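From: Mariann Bodnár
To: Bognár Hall users list
Subject: Re: Winter opening and the changing rooms
Date: 21st December

Edit Magyar wrote:

> Could someone tell us what is happening with the changing rooms? The
> under-12s were told in September that the showers would be back by the
> new year, and the parents are asking me. Also, is the small hall still
> going up in price?

Edit,

The showers will not be ready for the new year. Zoltier have fitted the new pipes on the ladies' side but the mixer valves that came were the wrong size, and the right ones are on order. Ferenc Szénási is dealing with them and will post a date here when he has one. Until then both changing rooms are open for changing only, and the toilets by the side entrance are working as normal.

On the small hall, the price goes up by 4 euros a session from the start of next term. The large hall stays as it is. Clubs that have already paid for the spring will not be charged the difference.
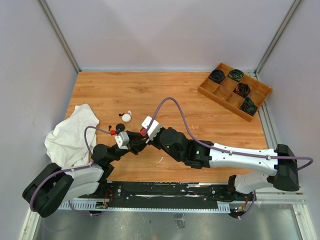
The badminton group has asked to swap its evening slot with table tennis. Kálmán Kovács is happy with that as long as the tables can stay up between sessions – please reply to him directly if it causes trouble for your club. He needs to know before the new timetable is printed.

We had 114 people sign in during the last open week, against 35 in the one before it, so we will run another in the spring. Each club that wants a slot should send me a name and a phone number. The dance class and the judo club have done this already.

Last thing, the key for the equipment cupboard has a new tag, number 17. Please put it back on the hook in the office when you lock up.

Mariann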